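Home Fixtures Ladder Media Contact
Search this site Go

MEDIA RELEASE
Last updated: October, 4:15 pm

Hendoteo to carry Vuvudmont league matches, weekly radio show this season

VUVUDMONT - The Vuvudmont league has signed with streaming service Hendoteo for the coming season. Thirty matches live, men's and women's. Replays up by 9 am next morning. Free for club members, $70 season pass for everyone else.

Replaces the old arrangement with Fletum, which ran out at the end of last season and was not renewed. Existing Fletum logins will not work. Members need to sign up again through their club, not through the league office please.
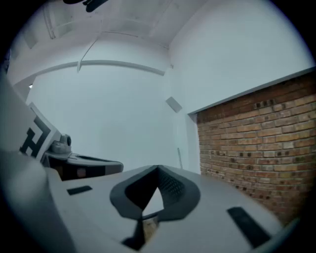 First match is Segura at home, 2 pm bounce. Segura finished on top of the ladder last year and drew the biggest home and away crowd the league has recorded, 2,494 through the gate. Expecting a good turnout again so get there early, parking on the north side is closed for drainage works.

The weekly show is back too. Half an hour, Thursday slot has gone so new time to be confirmed. Opening episode covers the draw, the new interchange rules and whether the league is getting value out of paid streaming at all. Clubs have had plenty to say on that and some of it will go to air. Listener questions welcome, keep them short.

Money side: clubs recieve an equal share of pass sales after production costs. No club pays to be shown. Away sides get the same share as the home side, which was a sticking point last time round.

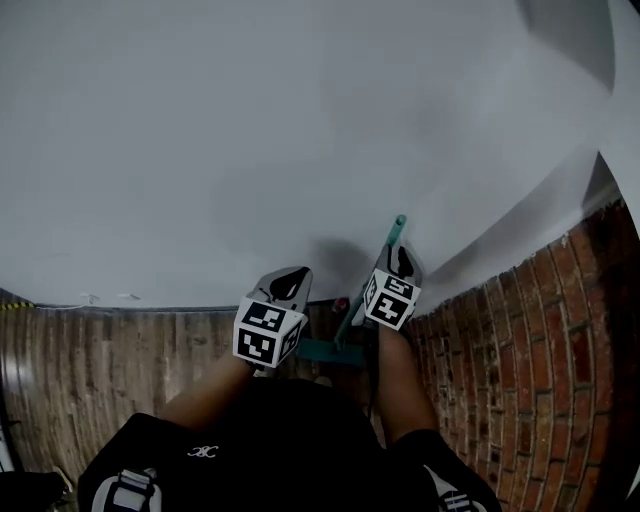
A hand-held gripper, marker cubes on both fingers.

Matches not picked for the stream will still have audio commentary where the ground has a working line. List of grounds to follow. Finals are not part of this agreement and will be be announced seperately.

Media passes: 195 available across the season, first in first served. Apply through the Media page with outlet name and the rounds you want. Photographers need a vest, collect it from the gate on the day and bring it back after the siren.

ENDS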